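Melon Lock

Melon Lock is a pattern-based screen lock for phones and small tablets. It was developed by the software company Garnetti and first shipped with version 8 of the Rivley mobile system. In place of a number code or a fingerprint, the owner draws one continuous line across a grid of dots, and the phone checks both the shape of the line and the rhythm of the finger that drew it. That second check is what makes it such a clever piece of design!

Background

Pattern locks were already common when work on Melon Lock began, and their weak spot was well known: anyone looking over your shoulder could copy the shape. Garnetti wanted to keep the ease of a swipe and make a copied one far less useful. The answer came from an older project, the Heinonen method, which had been written to tell typists apart by the tiny pauses between keystrokes. Moving it from keys to a touch screen took a good deal of reworking, but the basic idea carried over beautifully.

The name comes from the round, faintly striped grid in the first test builds, which the design team thought looked like a slice of melon. The stripes were dropped before release - the name stayed.

How it works

During setup the owner draws the chosen pattern several times. The phone stores a profile of the drawing, including its speed, the pauses at corners and the length of contact at each dot. The profile is kept in a protected part of the phone's memory and is never sent to a server or included in a backup. Moving to a new phone therefore means drawing the pattern afresh. 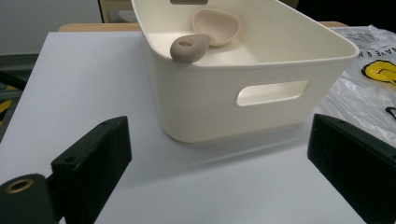 White plastic storage bin with a handle cutout and a pale beige, bowl-shaped piece inside.

Each time the screen is unlocked, the new drawing is compared with the stored one. A close match opens the phone right away. If the shape is right but the rhythm is off, the owner gets 2 more tries before the phone asks for the backup passcode. The profile also adjusts a little after every successful unlock, so it keeps up with slow changes in the way a person swipes. It's a lovely touch, and one that later locks have borrowed.

Settings

Owners can choose a relaxed or a strict match. Strict mode suits people who swipe in a steady way, while relaxed mode is kinder to cold hands, gloves and bumpy bus rides. The line itself can be hidden as it is drawn, and a left-handed layout shifts the grid toward the other side of the screen.

Reception

Early users praised the speed of the lock and the fact that it needs no special sensor, so it runs well even on cheap phones. In Garnetti's own launch trial, 50 people tried to open phones with patterns they had been shown, and almost 997 of every 1,000 attempts were turned away. The main complaint was that a cracked screen protector could upset the timing, a problem eased by an update in April.

See also: Rivley (mobile system), Heinonen method, Screen lock

Last edited September 28, 2019 | Contact | Back to top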